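Coslow Wrestling Booker: the unofficial manual
Section 3. Setting up your first promotion
Last updated January 19, 2019

Right, you've installed the game, you've sat through the title music, and now you're looking at a grey screen with a lot of empty boxes on it. I've started more promotions in Coslow than I care to admit and I still fill these boxes in the same order every time, so follow me through and you'll be running your first card by the end of the section.

Before you start

You need a finished install (Section 1) and the default database loaded (Section 2). To check the database, open Roster and look at the total in the bottom corner. It should say 457. If it says 0, you skipped the unpacking step, so go back and do it now!

3.1 Creating the company

1. Click New Promotion on the main menu.
2. Type a name. You get one go at this, and changing it later means editing the save by hand, so check your spelling. (My longest-running company is missing a vowel.)
3. Pick a home town. I always tell new players to take Wustau. It's a small market with no rival company and the crowd there will forgive a dull main event.
4. Set the start month to September. The game lets you start in any month you like, but the contract window opens in September and you'll have far more people willing to talk to you.
5. Leave Owner Mood on Patient. You can be brave next time.
6. Click Save and Continue.

Note: the Hodžić Hall is the default venue in Wustau and it holds 500. Your first few shows won't get near that. Leave the upper seats switched off under Venue > Layout, as empty seats drag your atmosphere score down.

3.2 Signing a roster

1. Open Roster > Free Agents.
2. Set the wage filter to 175 or less per show. Anyone above that will eat your starting money before you've sold a single T-shirt.
3. Sort by Reliability. I know you want to sort by Popularity, we all do, but a popular wrestler with poor reliability will miss shows and you'll be rewriting the card at the last minute.
4. Sign twelve people to begin with. Try for four tag teams' worth of regulars, plus a few singles wrestlers who can fill in anywhere.
5. Make sure at least two of them have the Villain tag. The game doesn't warn you if they haven't, and a show full of heroes gets a flat crowd.
6. Hire a referee. This one's on a separate tab, Staff, and everybody forgets it.

Caution: don't tick Exclusive on every contract. It doubles the wage, and the extra cost doesn't show on the offer screen. It only turns up in the monthly accounts, by which time you're stuck with it for the rest of the term.
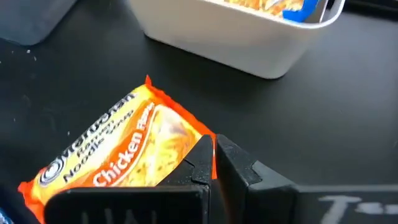

Hodžić

3.3 Booking the first card

1. Go to Calendar, choose any free evening and click Add Show.
2. Set the running time to 62 minutes. It's a funny number, I know, but the game counts entrances separately and that's the length that fits five matches without any of them being squeezed.
3. Drag your matches into the slots from the bottom up. Main event first, then the opener, then whatever you've got left for the middle.
4. Give the opener to your two quickest wrestlers. Crowd heat carries forward from match to match, so a good start props up the weaker stuff after it.
5. Click each match and pick a winner. If you leave this blank the game decides for you, and it has terrible taste!
6. Add one interview. Keep it short and give it to somebody whose Talking score is in green.
7. Press Check Card. Anything in red has to be fixed before the show will run. Amber is only advice and I ignore most of it.

Note: if Check Card complains about "Allow", it's the permissions setting for guest wrestlers and it's badly labelled. Open Options > Bookings, find the box that just says Allow, and tick it. The message goes away the next time you check.

3.4 Running the show

1. Save the game under a new name. Please do this.
2. Click Run Show and choose Step Through. The quick version gives you the same result but hides the crowd comments, and those are how you find out who's catching on.
3. When a match finishes, write down its rating and the heat figure next to it. The game keeps the ratings but throws the heat away after the show.
4. If someone gets hurt mid-match you'll be asked to Stop or Continue. Choose Stop. You lose a bit of rating, but carrying on can turn a week off into half a year.
5. On the last screen, click Pay Everyone before you click Close.

Caution: closing without paying counts as a missed wage. Morale drops across the whole locker room, and in a company this size it takes months to come back.

Once the results are saved you'll be back at the calendar. Titles and title tournaments are in Section 4, and television deals are in Section 6.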